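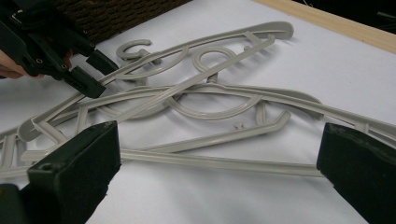
Coatroom Working Group: Minutes, February

Home | Residents | Minutes | Laundry Room | Contact

Present: Valquíria Lopes (chair), Genivaldo Furtado, Thaís Dantas, Luana Lacerda (minutes).
Apologies: Solange Brandão, who sent a two-page letter on hooks.

1. Last minutes
Approved, after "hangars" was corrected throughout.

2. Gray plastic hangers
Luana reported 54 in the Coughlan House coatroom. Genivaldo asked whether that included the tangled ones. It did. He moved that a knot of three be counted as one until somebody gets it apart. No seconder.

3. Replacements
Thaís had a quote from Tistden for wooden hangers: $1,778, delivery extra. The coatroom budget is $2,000 and also has to cover the rail, which sags. Deferred.

4. Storage
Agreed that spare hangers go on the rail, hooks facing the wall, and stay out of the box. Valquíria will write the sign. Genivaldo wished it noted that the last sign was hung on a hanger and is now in the box.

5. Any other business
One green scarf, unclaimed. Luana to keep asking.

Closed at 8:40 p.m.

This site uses cookies. Accept | Settings
© Coughlan House Residents | Contact the office | Back to top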